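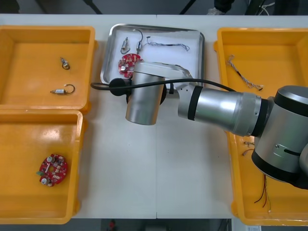
Recording vocals at home: tips for a quieter take

You don't need a studio to get a clean vocal. Most of the noise on a home recording comes from the room and the cables, and both can be fixed in an afternoon.

Pick the right room
A bedroom with a carpet and a full closet beats a kitchen or bathroom. Hang a thick blanket behind the singer – the wall at your back matters more than the one in front.

Switch things off
Turn off the fridge if it shares a wall, and put your car keys inside it so you remember to turn it back on. Laptops go on the floor, as far from the mic as the cable allows.

Check your cables
Wiggle each plug while listening on headphones. If it crackles, swap it. Coil cables loosely and hang them up between sessions.

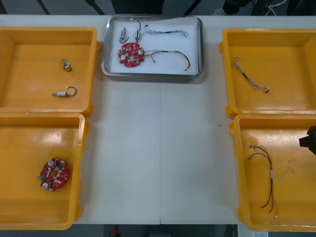 Cut the low end
Set a high-pass filter at 100 Hz for most voices. If the vocal sounds dull, try a small lift at 3000 Hz before you reach for anything else.

Do 3 full takes
Sing the whole song each time, then stop and listen. Yolanda Bustamante, who records her demos in a hallway, keeps the first take even when she hates it – the phrasing is often better.

Label files with the song name and take number before you close the session.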